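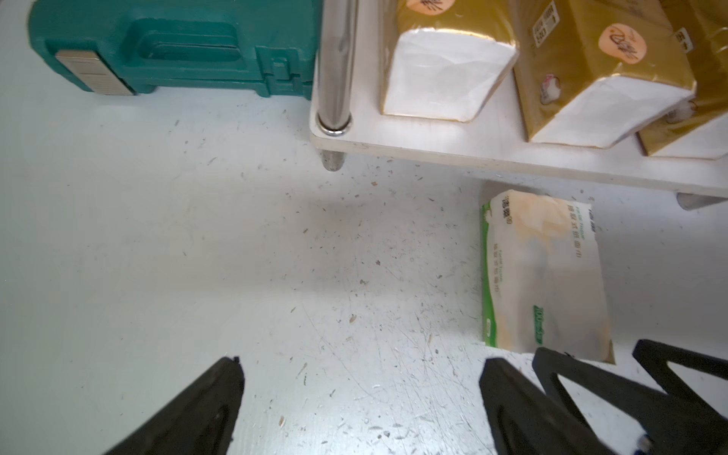 Vustholm, season two: progress report to the Bezerra Fund
Reporting period: March to August
Prepared by Lorna Talavera, line producer, Himari Pictures

1. Where we are

Season two of Vustholm is in production. Principal photography started in June and we have finished five of the six episodes. Episode 6 shoots in September, mostly on the harbor set, with two nights of exteriors. We are one week behind the schedule attached to the grant agreement. The delay comes from the ferry episode and is explained in section 3. Delivery of all episodes to the broadcaster is still planned for February, as agreed.

The first half of your contribution was received in April and has been spent on the lines approved in the budget. We are asking for release of the second half with this report.

2. Scripts

All six scripts are locked. Episode 4 was rewritten in May after the table read. The original draft had the inquest and the storm in the same episode, and it ran to 71 pages. We moved the inquest to the opening of episode 5 and cut one speaking part. The broadcaster's drama department approved the new version with minor notes.

The Norwegian dialogue has gone up compared with season one. In the first season it was a few lines per episode. In episodes 2 and 5 it now carries whole scenes. We hired a dialogue coach for the leads, which was not in the first budget. The cost was covered from the rehearsal line.

3. Shooting

Episodes 1 and 2 were shot as one block, on schedule.

Episode 3 is the ferry episode. We had the vessel for eight days and lost three of them to wind. The captain would not leave the dock, and we agreed with him. We used one of those days to shoot cabin interiors at the dock. The other two could not be saved. The remaining deck scenes were picked up in July when the vessel was free again, and that pushed episodes 4 and 5 back. We got part of the time back by running a second unit during episode 5.

Episodes 4 and 5 were otherwise uneventful. There were no reportable injuries on set during the period. One of the generator trucks was replaced after it failed on the first night of episode 4.

The harbor set has been rebuilt with the fish hall on the opposite side of the yard, so that we can shoot the street and the hall without turning the lights around. It should save us half a day on episode 6.

4. Post-production

Picture editing runs alongside the shoot. Episodes 1 and 2 have reached locked picture. Episode 3 is at second cut and is currently four minutes over length. Episode 4 is at first assembly. Episode 5 came into the cutting room at the end of August.

Sound and visual effects are with Fesico, the same company as last season. They have the storm shots from episode 4 and have sent back two tests. The sea looks right. The rain in the wide shots was too even and they are redoing it. The effects contract is at a fixed price, so the extra round does not change our costs.

The composer has delivered themes for the new characters. We will keep the title music from season one, with a shorter version for streaming, as the platform asked.

5. Money

Spending to the end of August is within the total budget. Three lines need comment.

Marine costs are over. The extra July days on the ferry, with fuel and safety boat, used up the whole marine allowance and part of the contingency. The amount taken from contingency is shown in the attached cost report.

Accommodation is under. More of the crew than planned live within driving distance, and we gave up a block of hotel rooms in June.

Extras are under by $4000. The funeral scene in episode 2 was rewritten for a smaller crowd.

No money has been moved between the categories in your agreement without written approval. The one request we made, for the dialogue coach, was approved in May.

6. Training places

The agreement calls for four paid trainee positions. All four are filled: one each in camera, costume, locations and the cutting room. The costume trainee left in July for a full-time job on another series. Her replacement started in August and will stay through the end of the shoot. Short written reports from the trainees are attached.

7. Sales and release

The co-production partner will carry the season in its own territory on the same night as our broadcaster. The streaming window opens 30 days later. Talks on a further territory are continuing and nothing has been signed. We will write to you when there is a contract, as the recoupment schedule would change.

Your logo has been placed in the end credits of episodes 1 and 2 in the position agreed. Please confirm that the version we have on file is current. The one in our folder has the old lettering.

8. Next period

September: shoot episode 6, wrap, return of rented equipment and locations.
October: picture lock on episodes 3 and 4. Pickups if needed, one day reserved.
November: picture lock on episodes 5 and 6. Sound mix begins.
December: grading, effects delivery from Fesico, mix continues.
January: subtitles, technical checks.
February: delivery.

The final report and audited accounts will follow within 90 days of delivery.

Attached: cost report to August 31, revised shooting schedule, trainee reports, crew list.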